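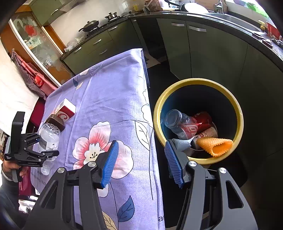
Chapter 4
Why Did I Buy That? Habits, Hunches, and the Household Budget

Before you start: you'll need last month's spending log from the Chapter 3 exercise. If you skipped it, go back and do at least one week. I'll know. (I won't, but your numbers will look suspiciously round.)

When I was in my second year of teaching this course at the community college in Skarketville, I went out on a Sunday afternoon to buy a light bulb. One bulb, for the lamp over my desk. I came home with a set of cloth napkins, two candles, a bag of fancy popcorn, a doormat, and a garden hose nozzle. I didn't have a garden. I'd also forgotten the bulb, so I graded papers in the kitchen that night and felt pretty silly about the whole thing.

I still have the receipt, because I use it in class every year. It's dated Sun 12 January and the total is $146. Students love it. They go down the list asking me to defend each line, and I've gotten fairly good at defending the popcorn.

What I want you to notice is that at no point in the store did I feel like I was making a bad decision. Every item had a little story attached. The napkins were marked down. The candles would be nice if people came over. The nozzle was near the register and looked sturdy, and I had a vague idea that I might wash the car at home. If you'd stopped me at the door and asked whether I was shopping carefully, I'd have said yes and meant it!

In the last chapter we treated your budget like a set of pipes. Money comes in one end, goes out the other, and all we did was measure the flow. That's a fine way to begin, and plenty of personal finance books stop there. But a budget is made of decisions, and decisions are made by people who are tired, or hungry, or trying to get out of the store before the parking meter runs down. So in this chapter we're going to look at the person doing the spending.

Two kinds of choosing

Let's start with an easy split. Some purchases are planned, meaning you decided on them before you were standing in front of them. Others are unplanned, meaning the decision happened on the spot. Rent is planned. A sandwich at the gas station usually isn't.

Unplanned doesn't mean foolish. My colleague Mervin Ross teaches the afternoon section of this course, and he likes to bring up the time he passed a hardware store that was closing and bought snow tires at half price in April. He hadn't planned it at all. He was also going to need snow tires, he knew what they normally cost, and he had the cash set aside for car expenses. That's an unplanned purchase with a lot of preparation sitting behind it.

Compare that with my doormat. I had no idea what doormats cost. I had a doormat already. I couldn't have told you which part of my budget it came from, and when I finally did the math it had come out of groceries, which explains the amount of rice I ate that winter.

So when you go through your own log, don't just mark things planned and unplanned and feel bad about the second pile. For each unplanned item, write down whether you knew a fair price for it and where the money came from. You'll see why when we get to Section 4.2.

The number in your head

Try this before reading on. Think of a winter coat, a decent one, nothing fancy. What should it cost? Write the number in the margin.

I've asked this question in class for years, and the answers are all over the place. Ikechukwu Olatunji, who took the course a while back and now helps me grade, wrote down $40. The student sitting next to him wrote $300. They were both quite sure, and they argued about it through the break. Ikechukwu had grown up buying coats secondhand in Gosselin, where there are several good thrift shops on the same street. His neighbor had gone coat shopping with her mother at the mall the week before.

Economists call that number in your head a reference price. You carry one around for nearly everything you buy, and you use it to decide whether a price tag is a bargain or an insult. It comes from what you paid last time, what your friends paid, what the tag says the item "used to" cost, and whatever happened to be on the shelf beside it. Some of those are good sources of information and some are terrible, and your brain doesn't always label which is which.

Stores know this, of course. A $90 toaster on the top shelf may hardly ever sell. It still does a job up there, because it makes the $55 toaster underneath look reasonable. Keep that toaster in mind, since we'll be taking it apart in Section 4.3 (on paper, please).

What about the big stuff?

You might think we get more careful as prices go up. Sometimes we do. But people who'll drive across town to save five dollars on a blender will often shrug at an extra $200 on a car that costs over $2000, and the two hundred buys exactly as many groceries either way. I've done it myself, with a used car, a very patient salesman, and a set of floor mats I can only describe as luxurious.

What you'll do in this chapter

Section 4.1 sorts your spending log using the planned and unplanned labels. Section 4.2 covers reference prices and how to build better ones. Section 4.3 is about store layout, sale signs, and the toaster. Section 4.4 looks at large purchases and the trouble we have with percentages.

Words to watch for: reference price, anchor, opportunity cost, sunk cost, impulse purchase.

Warm-up

Find one receipt from the past month with at least five items on it. Circle anything you didn't intend to buy when you walked in. Next to each circled item, write the price you would have guessed for it beforehand. Bring the receipt to class, or trade with a study partner if you're working on your own schedule.

4.1 Sorting the Log

Get out your log and two pens of different colors.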